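The table that does all the work

A small round table, a few tubs and a bowl: how one household in Tultcombe sorts out its leftovers

Bent Lykkegaard has owned three dining tables in his life and says the smallest has been the most use. It is round and black, and it stands between the kitchen counter and the fridge in the ground-floor flat he has rented in Tultcombe for the past 14 years. Meals are eaten at it. Bills are paid at it. Once a week, after breakfast, it is cleared for what the household calls the turn-out.

The turn-out is simple enough. Every open packet and half-used tub comes out of the fridge and the cupboards and goes on the table. Whatever is still good is put into a clear container with a lid that fits. Whatever is past it goes in the bin. Then the table is wiped and lunch is made from the things most in need of eating.

Lykkegaard, a retired ferry steward, started doing it in June two years ago after adding up a month of food shopping and finding he had thrown away 22 items without opening most of them. "I was buying a second bag of something while the first bag was behind the flour," he says. "I wasn't short of food. I just couldn't see it."

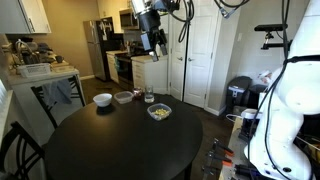
He has firm views on containers. They must be clear, and they must be low. Tall ones get pushed to the back of the shelf and the food at the bottom is forgotten. He used to keep a drawer of old takeaway boxes, margarine tubs and ice cream cartons, and gave up on the lot when he found he was opening five of them to find one onion. The drawer now holds tea towels.

Glass jars are allowed for anything with a strong smell, such as spice pastes and pickles, as plastic holds on to it. A plain white bowl is kept out for scraps and odds and ends. A tumbler of water usually ends up on the table as well, and he has stopped trying to prevent that.

Most of what he uses came from Coltlow, the hardware shop at the bottom of the hill, where the owner, Mrs Atanasov, sells lids separately. She keeps a box of them under the till. "People lose the lid and throw away the tub," she says. "It's a waste of a good tub. Bring it in and we'll try a few."
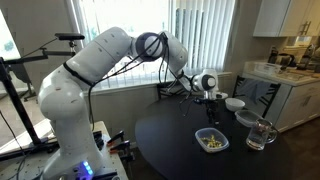
The choice of table matters more than he expected. A round top has no corners to pile things in, and everything on it can be reached from either chair. The dark finish shows every crumb, which annoyed him for the first year. Now he says it saves time, as he can tell at a glance whether it needs another wipe. He uses warm water with a drop of washing-up liquid, then a dry cloth. Spray polish left it streaky and he doesn't recommend it.

A single pedestal leg is the other thing he would look for again. Chairs go in anywhere, and there is nothing to knock your knees on when you get up in a hurry to see to a pan. The drawback is that it will tip a little if someone leans hard on the rim. His grandchildren have been told.

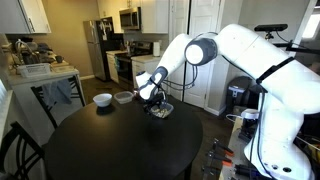 Not all of it has gone well. He tried labels with dates on, bought from a mail-order firm called Standance in packs of 100, and found they came off in the fridge and stuck to the shelf. A grease pencil did the job better. He also tried turning out the freezer on the same morning and ran out of table before he had reached the second drawer. The freezer now gets its own day, four times a year.

Dry foods give him the least trouble. They can sit in an open tub while the rest is being sorted, and if there is only a handful left it goes into whatever is for lunch. Anything crumbly, he says, should be moved last, just before the wipe-down.
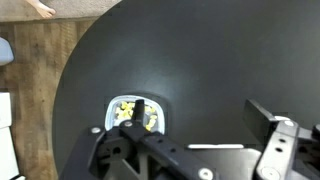 Small yellow pieces in a shallow, pale-rimmed container on the dark tabletop.

His last shopping list was stuck to the fridge when we left. It had four things on it, and one of them, flour, had been crossed out.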